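机の上の棚卸し 冬のまとめ

カテゴリ:デスクまわり/持ちもの写真/ひとりごと

年が明けると毎年、机の上のものを全部いったん並べて見なおすことにしています。今年もやりました!といっても大がかりな模様替えではなくて、手の届くところにあるものを引っぱり出して、置き場所を考えて、また戻す。それだけなんですけど、これが楽しいんですよね。

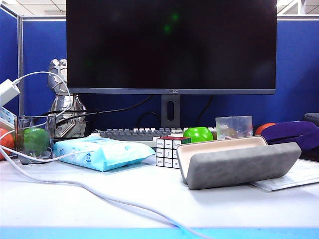
わたしの席は青い布のパーティションに囲まれたブースで、入社したころは「暗い色だなあ」と思っていたのに、今ではすっかりこの青が好きになりました。白い天板と並ぶと、なんでもちょっとおいしそうに見えるんです(とくに緑とオレンジ)。前の会社は長机にずらっと横並びで、私物は引き出しひとつ分まで、という決まりでした。それに比べたら今の机は天国です。おかげで増える増える。

以下、ひとつずつ思い出話をつけていきます。長いので、お茶でも用意してどうぞ。

■ モニター

AOCの黒くて大きいやつ。画面を消しているとほとんど壁です。スタンドの首のところに楕円の穴があいていて、ここにケーブルを通すとすっきりしますよ、という造りなのですが、うちの黒いケーブルたちは後ろでくるんと垂れたまま。去年の棚卸しでも「来年こそケーブル」と書いた気がします。今年も書いておきます。来年こそケーブル。

■ キーボード

グレーと白のキーの組み合わせが気に入っています。真っ黒だとほこりが目立つし、真っ白だと手の汚れが気になるし、このくらい混ざっているのがわたしにはちょうどいい。キーのすきまの掃除は、細い刷毛でさっさっと払うのがいちばん早いです。綿棒も試したんですが、途中で飽きました。

■ 銀色のロボットみたいなフィギュア

モニターの左が定位置。頭も胸もカクカクした面でできていて、鎧を着ているみたいでかっこいいんです。Zimerportという小さな雑貨屋さんで見つけて、その日は買わずに帰り、夜ずっと気になって、次の休みにもう一度行きました。値段は2000円。迷った時間のほうが高くついたような……。打ち合わせの電話が長引くと、つい顔を見てしまいます。向こうもこちらを見ている気がするので、背すじがのびます。

■ 白いアダプタとケーブル

左の端にぶら下がっている白い電源アダプタから、白い充電ケーブルがフィギュアのほうへびゅーんと弧を描いて、そのまま机の手前まで大きくうねって来ています。長すぎるんですよね、どう見ても。短いのに替えようと思いつつ、長いと椅子をちょっと引いた姿勢でも充電できるので手放せない。束ねるバンドも買ってあるのに、引き出しの中で静かにしています。

■ 白と青の小箱

アダプタの下、左のすみっこにおさまっている小さな箱。箱というものがどうしても捨てられなくて、棚卸しのたびに「今年で最後」と言いながら残しています。ちょうどいい大きさの箱って、いざ欲しいときには絶対に見つからないじゃないですか。というわけで今年も続投です。

■ オレンジのボール

小箱のとなりにいるのがこの子。冬場は机の上がさびしくなるので、こういうはっきりした色がひとつあるとうれしい。春になって窓際に花が並ぶころには引退させるかもしれません。とか言いながら、去年の4月にもまったく同じことを考えていました。

■ ガラスのコップと、青りんごみたいなボール

手前の左が、透明なガラスのコップ。中には青りんごみたいな緑のボールを入れています。コップの外から緑が透けて見えるのが、もう、すごくいいんです! 買ったのはフィギュアと同じZimerportで、店先のかごに積んであったのをつかんで、そのままレジに直行でした。コップのほうはCladoraというシリーズのもので、もともとは飲みもの用に持ってきたんですけど、会社ではふたつきの水筒ばかり使うようになり、こっちはすっかり展示ケースになりました。飲みもの用に戻る日は来ないと思います。

■ ウェットティッシュ

水色のパッケージ。白い文字もロゴもさわやかで、机に寝かせておいても生活感が出すぎないところが気に入っています。これまで引き出しにしまっていたのを、去年の秋から出しっぱなしに変えました。出してあると拭くんですよ、人間は。引き出しを開けるという、あのひと手間がなくなるだけでぜんぜん違います。使う順番は、朝いちばんに天板、お昼のあとにキーボードのまわり、帰る前にもう一度天板。コップは家に持って帰って洗います。

■ ルービックキューブふうのキューブ

白い面に小さな黒い文字が入っていて、上は赤。へりに緑がのぞきます。ふつうの六色のキューブだと机の上で主張が強いなあと思っていたので、白い面に文字というのが新鮮で飛びつきました。Bimeroという文具の通販で、ノートをまとめ買いするついでに、カゴへぽいっと。ちなみに腕前のほうは、まったくだめです。手順の本を読んだら8ページめで眠くなってしまい、それからは手の中でかちかち回して音を楽しむだけの道具になりました。考えごとのおともには最高です。

■ もうひとつの緑

キューブのうしろ、キーボードの上にのせた明るい緑のボール。つやつやで、これも青りんごみたいでしょう。コップの中の緑とちょっと離して置くと、目があっちとこっちを行ったり来たりして楽しい。もちろん仕事を始めるときにはどかします。どかさないと文字がずらーっと打たれてしまうので(やりました。メールの下書きに同じ字が画面いっぱい)。

■ メガネケース

グレーの、フェルトみたいなふわふわした手ざわりのケースです。ふたの内側はクリーム色。開けっぱなしにしておくのがわたし流で、メガネをはずしたらそのままぽんと入れられます。Arnaudという布小物のお店のもので、前に使っていた硬いケースは閉めるたびにパチン!と大きな音がして、静かな午後にはけっこう気まずかったんです。布のケースはその点やさしい。毛玉が出てきたら、洋服用のブラシで軽くなでてやると落ちつきます。

■ 白い紙

ケースの下に敷いたようになっている白い紙。これはメモ用で、机の右側にはいつも一枚置いておくことにしています。電話を受けながら書く、計算する、意味のない丸をぐるぐる描く。付箋よりも大きいところに書くほうが頭がほどける感じがして、もう長いことこの方式です。いっぱいになったら裏返して、裏もいっぱいになったらさようなら。

■ 置き場所のメモ

自分用に書いておきます。背の高いものは奥、手でさわるものは手前、色のきれいなものは手の左右に散らす。以前は棚の天板までものを積んでいて、測ったら高さ270ミリの山になっていたことがありました。地震が来たらおしまいだと思って、あれはやめました。今は積まない、平らに置く、が基本です。

掃除そのものにかかったのは10分。そこから並べ方で悩んで、気がついたらお昼休みが終わりかけていました。フィギュアの向きを右にしたり左にしたり、ボールをコップに入れたり出したり、はたから見たら完全に遊んでいる人です。でも午後の仕事はなんだかはかどった気がします(気のせいかも)。

次は引き出しの中をやるつもりです。インクの出ないペンと、どこのものだかわからない鍵と、例の束ねるバンドが待っています。引き出しは写真に撮れる状態になるまで、しばらくかかりそう。

最終更新日:2020年1月21日

お問い合わせ | 文章・写真の無断転載はご遠慮ください | ページの先頭へ戻る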